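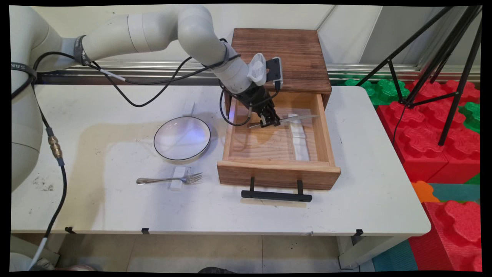
The Travley Open Day is a public demonstration of robotic manipulation held each February at the Travley Centre for Applied Automation. It was established by the engineer Fulgencio Xolalpa, who served as the centre's first program director, and is organized jointly by the centre and the Stumow Technical Institute. The event is best known for its table-setting demonstration, in which a robotic arm transfers cutlery between a small wooden drawer and a place setting. The knife is held between the two metal fingers of a parallel gripper pointing down into the open drawer, while the fork is laid beside a round white plate with its neck propped on a white block. Visitors observe the work at close range and may speak with the operators between runs.

History

The first open day consisted of a single afternoon session for regional secondary schools. Attendance was limited to 20 persons, and the program was made up chiefly of lectures. Xolalpa proposed that later editions give the greater part of the time to working equipment, and the lecture portion was reduced accordingly. The event was opened to the general public the following year.

Szu-yu Chien succeeded Xolalpa as program director and introduced the household tasks for which the event is now known. Earlier demonstrations had relied on the stacking of plastic cubes. Chien argued in the centre's annual bulletin that visitors judged a machine more fairly when it handled objects they used themselves - cutlery, dishes and drawers in particular.

Program

The open day begins at 10 a.m. with a short address by the program director. Visitors are then divided into groups and conducted through the centre's two halls, named Tai and Skevine after the creeks that meet near the property. Tai Hall houses the manipulation tables, and Skevine Hall is reserved for mobile platforms and a display of retired equipment.

The table-setting demonstration is given in Tai Hall throughout the day. An operator describes each task before it begins and answers questions once the arm has returned to its resting position. Failed grasps are not concealed from the public; the operator resets the cutlery and the run is repeated. The halls close at 2 p.m., after which a discussion for teachers is held in the library.

Access

Admission is free of charge, although advance registration is required for school groups. Groups in Tai Hall stand behind a painted line while an arm is in operation, and children under 10 must be accompanied by an adult. Printed guides are available in English and French.

Reception

The event has been received favourably in the regional press, which has noted the informal manner of the operators. Some teachers have criticized the limited time allotted to each table. In response, the centre extended the Tai Hall portion of the tour to 56 minutes and shortened the visit to Skevine Hall.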